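Home News Events Recipes Back Issues Contact

6/26/25
By Ayele

Well, the farm stand at Lurkley is open again, and I have already been twice, which should surprise none of my regular readers! I drove out for strawberries and came home with strawberries, a bunch of radishes, two kinds of lettuce and a jar of pickled beets I had no plans for (my sister-in-law will eat them, she eats anything with vinegar on it). The berries are small this year but so sweet. We've had a dry spell, and I think that's what does it.

They're $5 a quart, or you can pick your own in the lower field. Bring something to carry them home in, and wear shoes you don't love.

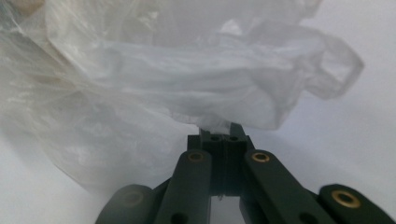
Get there by 10 if you want the good ones. I rolled in well after that on my first trip and the front rows were picked clean, so I had to hike all the way down by the creek. Lovely down there, though, and the mosquitoes thought so too.

I made freezer jam with most of mine. It's the lazy way, no canning pot, and I like that it still tastes like fresh fruit in February when you've forgotten what summer is. Mash the berries, stir in the sugar, let it sit, add the pectin and lemon juice and into the freezer it goes. Follow the amounts on your pectin packet and please don't cut the sugar. I tried that once and ended up with strawberry soup, which we poured on pancakes for weeks.

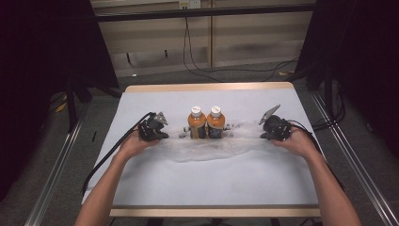 AROUND TRIDBY

The Cleser Street block supper is on again, starting at the corner by the old shoe store. It's potluck, so bring a dish and a chair. I'm doing a strawberry pie, assuming there are any berries left in my fridge by then, and I'd love it if somebody else would take on potato salad this time. Mine was a little heavy on the mustard last year and I heard about it!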